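메인보드의 두 번째 수명
폐기 직전의 데스크톱에서 쓸 만한 보드를 골라내는 기준

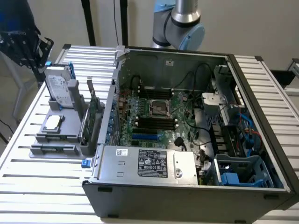

글 지네브라 살라(Ginevra Sala) | 하드웨어 담당 편집위원

데스크톱의 교체 주기는 대개 회계 기준이 정한다. 감가상각이 끝난 장비는 상태와 무관하게 반출 목록에 오르고, 그중 상당수는 전원만 넣으면 정상 부팅된다. 재생 업체 빌베르그(Vilberg)가 지난해 9월 한 달간 입고한 데스크톱은 172대였다. 이 가운데 메인보드가 원인으로 확정된 고장은 대략 30대에 그쳤다. 나머지는 저장장치, 전원공급장치, 냉각 팬 쪽 문제이거나 아예 고장이 없었다.

보드 선별은 육안 검사에서 시작한다. 가장 먼저 보는 것은 CPU 소켓이다. LGA 방식 소켓은 접점 핀이 보드 쪽에 있어 프로세서를 분리한 상태로 보관하면 손상되기 쉽다. 핀 하나가 휘면 메모리 채널 하나가 통째로 인식되지 않는 경우가 있고, 휜 핀이 접지 계통이면 증상이 전혀 없을 수도 있다. 보호 덮개 없이 들어온 보드는 확대경으로 핀 배열의 반사를 비스듬히 살핀다. 줄이 흐트러진 자리가 있으면 별도 등급으로 분류한다.

다음은 커패시터다. 알루미늄 전해 커패시터는 상단이 부풀거나 하단 고무 마개로 전해액이 새면 교체 대상이다. 고체 폴리머 제품은 외형 변화가 거의 없어 등가직렬저항을 따로 측정해야 한다. 빌베르그의 검사 책임자 아순타 다미코(Assunta D'Amico)는 전원부 주변의 기판 변색을 더 중시한다. “부품은 바꾸면 되지만 내층이 열화된 기판은 되돌릴 방법이 없습니다.”

전기 검사는 2단계로 나뉜다. 먼저 무전원 상태에서 주요 전원 레일과 접지 사이의 저항을 잰다. 코어 전압 레일은 정상 보드에서도 저항이 매우 낮게 나오므로 같은 모델의 기준값이 필요하다. 이어 최소 구성으로 전원을 넣고 펌웨어 진입 여부, 메모리 슬롯별 인식, 확장 슬롯의 링크 속도를 차례로 기록한다. 메모리는 한 장씩 슬롯을 옮겨 가며 확인한다. 전 슬롯을 한꺼번에 채우면 불량 위치를 특정하기 어렵다.

재사용의 걸림돌은 규격에도 있다. 대형 제조사의 완제품에는 전용 전원 커넥터와 비표준 전면 패널 배선이 흔하다. 보드가 멀쩡해도 일반 케이스로 옮길 수 없어 원래 섀시와 묶어 유통해야 한다. 부품 중개사 스키르넬리아(Skirnelia)는 이런 보드를 단품 목록에서 제외하고 섀시 포함 품목으로만 받는다. 펌웨어 암호가 걸린 장비도 같은 이유로 등급이 내려간다.

보관 조건은 단순하다. 정전기 방지 봉투에 넣고 소켓 덮개를 씌운 뒤 세워서 보관한다. 코인형 전지는 분리하고 슬롯 래치는 닫아 둔다. 입고일과 측정값을 적은 라벨은 봉투 바깥쪽에 붙인다.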